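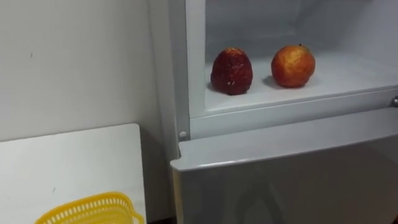
3.2 Gathering the fridge examples

Of the household chores we set out to cover, putting fruit away and fetching it back again took by far the most patience, and we should like to spend a little time on how those examples were gathered. The recordings were made over February in the kitchen at Cenine, with Aino Kallio and Jozefína Šťastný taking turns at the controls, and they come to 1,284 episodes in all. Of these, 700 were used for training and 100 were held back for testing; the remainder are kept for later work on the Killus policy.

Each episode pairs the view from the head camera with the joint readings and a short spoken instruction, such as "put the red fruit in the basket". Figure 3 gives a head view with two fruits in the upper compartment and the yellow basket on the table beside the fridge. We were fond of this layout -- it asks the learner to look up into a fairly shallow-lit space and then down and across to the table, and the two places look very different to a camera.

The operators were asked to leave a clear gap between fruits in the first 11 sessions, and to place them as they pleased after that. Jozefína kept a handwritten log of every grasp she thought clumsy, and we have left those episodes in, marked as such.

Figure 3. Head view from the fridge task, with two fruits in the open upper compartment.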